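Tustumia signs off on its gripper budget, and I can finally stop refreshing my inbox

Posted 2023-12-23 by Érica Guimarães

Well, we got it! The equipment plan I've been boring everyone with since May has been approved, nearly whole, and the first orders go out to the suppliers in the new year. If you've been following along with our home-tasks project here at Tustumia you'll know that we've been getting by on hand-held grippers that were bought one at a time, out of three different budgets, by whoever happened to shout loudest that month. Now there's an actual plan with actual line items, and I'm a bit giddy.

The short version is that we're buying more hand-held grippers and holding off on a second robot arm. I know a few of you were hoping for the arm (I was too, I had a spot picked out for it). But when Lucrezia Carbone and I sat down with the quotes, the arm from Parisi would have swallowed most of the year, and we'd still have been short of people out in real homes doing laundry, making beds and putting things away. The folding work in particular eats up hours. Shirts with collars, heavy blankets, anything stretchy, they all want lots of goes by lots of different hands.

So, the money. A two-handed set from Prarnex came in at $2,504, with the finger pads and a carry case. Plusgate wanted $2,957 for theirs, which has a nicer trigger and a longer warranty on the joints. We went back and forth on this for weeks! In the end we've gone with Prarnex for the main order and one Plusgate set to try alongside, so we can see how the two hold up with the same people using them. Spare finger pads are $97 a pack, and I've put in for plenty, having learned my lesson last winter when we ran out and I spent a very long afternoon on the phone.

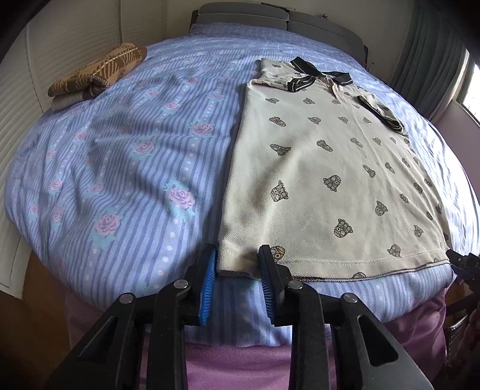 The other thing I pushed hard for was bedrooms. Our first draft had us kitting out a mock laundry room at the office, with a nice flat folding table and good overhead lights, and it looked tidy on paper. Lucrezia crossed it out. Her point was that loads of people fold their clothes on the bed, on top of a soft cover, with the sun pouring in one side, and that's what we ought to be paying for. She was right (she'll enjoy reading that). The mock room is gone from the plan and that $3,671 has moved over to home visits, covering travel, a thank-you payment for each household and some extra storage for the recordings.

A few odds and ends from the approval letter, for those who asked:

Repairs now have their own line. Up to this point a worn pivot or a bent finger came out of my supplies budget, and that made for some grumpy month-ends.

Charging gear and cables are lumped in with the sets, so please don't order your own.

The garment box gets topped up as well. We're after polo shirts, kids' pyjamas, fitted sheets and anything with a busy print, because plain white tees are all we seem to own. Second-hand is fine, and I'd honestly prefer it, as new shirts are stiff and still have the shop creases in them.

What didn't make it? The arm, as I said, and a height-adjustable bench that I'd snuck onto page four. Both are on the list for the next round, and I've asked Parisi to keep their quote open through the spring. They've agreed to hold the price but not the delivery slot, so we may end up waiting a while once we do say yes.

Delivery on the Prarnex order is meant to be six to eight weeks. I'd plan on eight. When the boxes arrive we'll run a half-day session on setup and pad changes, and anyone doing home visits will need to come to it, even if you've been using the old sets for ages. Lucrezia's keeping the sign-up sheet, so send her your name and which mornings suit you.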